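Ollovo slatted storage baskets, set of mixed colors

The Ollovo baskets are open-top plastic containers meant for shelves, drawers and bathroom counters. I bought them to sort toiletries that had been sharing a single deep box, and have used them daily for five months. This review covers fit, rigidity, cleaning and how well they hold upright items.

Construction is simple. Each basket is a one-piece molding with no lid, no feet and no clips. The walls flex under thumb pressure at the midpoint of the long side and recover fully. Corners are stiffer. The molding seam on the underside of my blue one was sharp enough to catch a cloth, and I took it down with fine sandpaper. The yellow ones needed no work.

The blue basket has the most useful proportions for tubes. A squeeze tube stored cap-down stays upright as long as the cap is flat and wide. Tubes with narrow or domed caps lean, and a half-empty basket lets them fall over completely. Ollovo does not sell a divider. A strip of folded card does the job but has to be replaced when it gets damp.

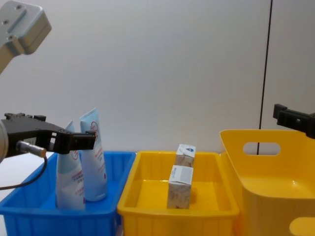
Kinga Bognár wrote in to say that the lean can be cured by packing the tubes tighter, and that she keeps a rolled washcloth in the empty end of hers. She also finds the ribbed wall harder to wipe than a smooth one, and asked whether toothpaste residue comes off in the dishwasher.

The washcloth works. I tried it for two weeks and it held better than card, though it takes up a fair share of the floor area. I have not put the baskets in the dishwasher, as mine came with no temperature rating. Warm water and a bottle brush clear the gaps between the slats in roughly 5 minutes. Dried toothpaste needs a soak first.

Side by side, the baskets sit close together and waste little shelf depth. They do slide on painted surfaces - a square of shelf liner under each one stops this. Carrying a full basket by one wall is not advisable, as the wall bows and the contents shift. Two hands are fine.

Color is the only labeling system supplied. Adhesive labels stick poorly to the ribs, so I use a tie-on tag.

Recommended for light, flat-capped items. For glass bottles I would look at the deeper Vaher box, which has a thicker wall and a proper handle.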